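January, bench notes, mug + plate chore

Okay, writing this up before I forget it all, because Liviu wants to know by the time we order the next batch of fingertips whether the kitchen stuff is worth another month.

Short answer: ask me about the plate and I'm cheerful, ask me about the mug and I'm grumpy. Long answer follows (sorry, Edit, I know you like these to fit on one page).

The chore is the table-setting one from Katalin's list. One mug, one plate, two arms, teal cloth on the table. My mother does this while talking on the phone and holding the cat. We've got 1,119 demos in the Clatemitz folder counting everything back to the old cloth, though I only trained on the newer ones because the old shade threw the color balance way off. Gergely thinks I should've thrown them all in anyway. Maybe! Trying that next.
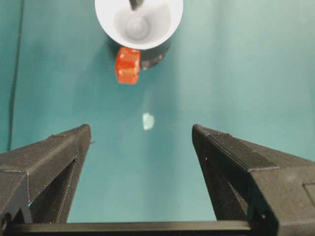 *Wrist view, mug near the top, both fingertips in the shot.*

What I keep chewing on is how little the policy gets to work with close in. The orange handle is great, it's the brightest thing on the whole table and it pops out no matter what the lights are doing. The rim is the hard part. From straight over it the mug is basically circles inside circles, and a circle won't tell you how tall it is. Bermúdez (the depth model, for whoever reads this later) gave me a rim height that wandered by 7 mm between two runs with nothing moved. Seven! On a fingertip grasp that's the difference between a pinch and a shove.

And the cloth has that milky sheen on it again in places. I swapped the left lamp for the diffuser and it got better on that side, I think, but I didn't do a proper before and after so don't quote me.

Stuff I changed today:

- gripper closing speed down a notch on both arms
- went back to the Jukard fingertips, the smooth ones were sliding on anything glazed
- 200 ms extra wait before the close command (ugly, but it lets the wrist settle)
- blue tape on the cloth either side of where the mug goes, so I can put it back in the same spot by eye and quit measuring

Imre asked why we don't just grab the mug by the handle every time. Fair question and I don't have a great answer. If the handle happens to face an arm, sure, it's a lovely target. Turn it to the back and neither arm gets there without a big awkward reach, and then you're spinning the mug first, and now it's two chores. People just do that without thinking about it, a little nudge with a knuckle on the way in. I'd love a knuckle nudge. Put it on the wish list.

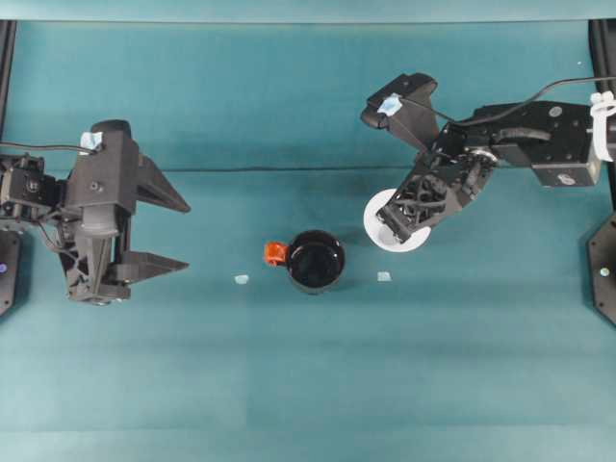

The plate is the thing I'd show a visitor. I really didn't expect that, a flat thing on a flat table sounded like the nasty one, but the right arm gets a decent bite on the rim and hangs on. Best stretch was 3 in a row with me sitting on my hands. It still comes in at a tilt and I don't love how much of the plate disappears under the fingers, since the overhead camera is then guessing where the far edge is. Fine with one mug on the table. With a full dinner setting I'd be sweeping up.

So can it set a table yet? Nope. It can do a slow bit of setting a table if I've put tape down and I'm in the room. Katalin says the Drurkent folks are happy with slow as long as it doesn't break anything, and that does change how I feel about it. Slow I can do.

Next time:

- mug with the handle turned away, both arms allowed
- retrain with the old cloth demos in (Gergely, you win)
- check the right wrist bolts, I heard a tick on the way up
- ask Edit for the heavier plate

Leaving the arms homed and the lamps off. Tape stays on the cloth, please don't peel it, I only just got it straight.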